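Home & Small Spaces > Furniture > Desks with hutches: keep the hutch or take it off?

mossbucket
OK so I finally have a room with a door and I bought a desk for it. It's the Nollberg one with the hutch, gray, secondhand, 90 bucks including the hardware bag (which had everything in it, I almost cried). The desk part is great. The hutch I'm not sure about. I work on a laptop plus one monitor and the monitor has to sit so far forward that I'm basically wearing it. Did any of you take the hutch off and regret it? Or keep it and regret it?

tallgrass_pete
Took mine off after a week. Best thing I ever did for that desk. A hutch is a shelf that eats a foot of your desktop and collects mail.

quiltnerd
Pete I have read you say this in at least three threads now lol. I LOVE my hutch. I have a tiny apartment and no wall I'm allowed to drill into, so those cubbies are the only shelving in that corner. Yarn labels, stamps, my good scissors, all of it lives up there. If you rent, keep it.

mossbucket
I do rent. No drilling over the painted brick either, landlord was very clear.

halfdozen
What size monitor? That matters more than anything else people are going to tell you here. I had a Sotico desk with a hutch and my old monitor slid right under the bottom shelf, no problem. Then I got a bigger one and it was over. I ended up with an arm clamped to the side and that worked okay, but the clamp chewed up the edge a little.

mossbucket
Just measured. The screen is too tall to go under by maybe the width of my thumb. Of course it is.

tallgrass_pete
There you go. Take it off. Four bolts.

rooksandrye
Not four bolts on the Nollberg, it's six, and two of them come up from underneath so you need to be on your back on the floor with a flashlight. Also once it's off you've got open holes along the back of the desktop. I filled mine with those little stick-on caps and they look fine from the chair.

Also Pete, some of us like having stuff at eye level. I forget things exist if they go in a drawer.

tallgrass_pete
Then get a bookcase. I got a Kollár bookcase for less than the hutch would've cost new and it holds more than 100 paperbacks.

quiltnerd
And where does the bookcase go in a room that's already full of desk, Pete

halfdozen
Does your stand come off? Some of them sit a lot lower on a short stand. I bought one for five bucks at the Isumbridge thrift place, and it dropped my screen enough to clear. Worth a look before you're on the floor with a flashlight.

mossbucket
Ooh, I didn't think of that. The stand does come off, it has the four screw holes on the back and everything. I'll look this weekend.

plumandpine
Butting in because I went back and forth on this forever! Mine's gray wood grain too, different brand, and I kept the hutch. What fixed it for me was moving the screen off that desk completely. The computer went to the dining table and now this one is for writing and paying bills and, let's be real, doodling. I try to keep one thing to a cubby or it turns into a junk wall, and the frames went up on top. 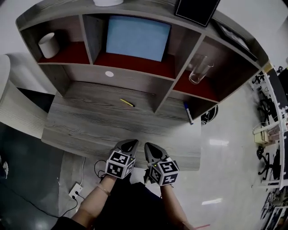 My hutch, one thing per cubby. Pencil and marker stay out on the desk.

quiltnerd
Oh I like the light blue board in the middle! And the red on the shelves is cute. Mine has never once had that little in it.

tallgrass_pete
That's a nice tidy desk and I will admit it. I'd still take the hutch off. Three cubbies, three things. You could put those on a windowsill.

plumandpine
My windowsill belongs to the cat, so no.

rooksandrye
Do the frames on top stay put? I had one up there and every time I erased something hard it crept forward. I stuck putty under it in the end.

plumandpine
So far so good, but I might steal the putty idea.

mossbucket
Update, I looked up short stands and the new ones run anywhere up to 133 dollars?? For a stand?? That's more than the desk. Going to try the thrift store first. Hutch stays on for now — sorry Pete.

tallgrass_pete
See you in a month.

halfdozen
Bring a tape measure to the thrift store. And check that the screws are with it, mine weren't.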